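Property Management Basics, Unit 3
Handout: The Move-In Inspection and the Security Deposit
Instructor: Makis Galanis

Please read this before the Saturday class. We will use the Kanora Street file again, so bring your copy.
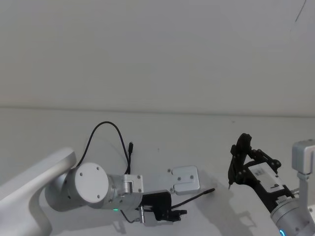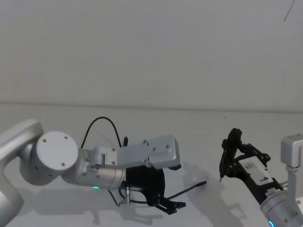

Both pictures: two robot arms at a white or pale tabletop, plain white wall behind.

1. Why we inspect

The inspection report is the starting point for every later discussion on the deposit. If the report says only "kitchen good", it helps neither the landlord nor the tenant. Write what you see, room by room: walls, floor, windows, doors, locks, lights, water. Small damages must be written also.

2. Who must be present

Tenant and manager walk together through the unit. Both sign each page. If the tenant cannot come, give him or her a copy and 3 days to send corrections. In some places the law gives a longer time, so check the local rule first.

3. Normal wear and damage

Normal wear is what happens when a person lives in the unit in the ordinary way. Paint becomes pale, carpet becomes thin near the door. Damage is a burn, a broken tile, a missing key. The deposit may be used for damage, and for unpaid rent where the lease permits it.

4. Worked case: Kanora Street

Mitiku Endale rents one side of a duplex from the owner, Drundale Rentals. The deposit is $750. At move-out the manager finds:

Cleaning of oven: $50
Broken closet door: $100
Faded paint in bedroom: normal wear, no charge

Total charge is $150, and $600 goes back to the tenant. The manager sends the list with receipts in the same envelope as the check.

5. For next class

Read the Esquivel lease, the part on repairs. Write half a page: which repairs are for the tenant, which for the landlord, and where is the text not clear? Students who missed the September session should ask me for the blank report form.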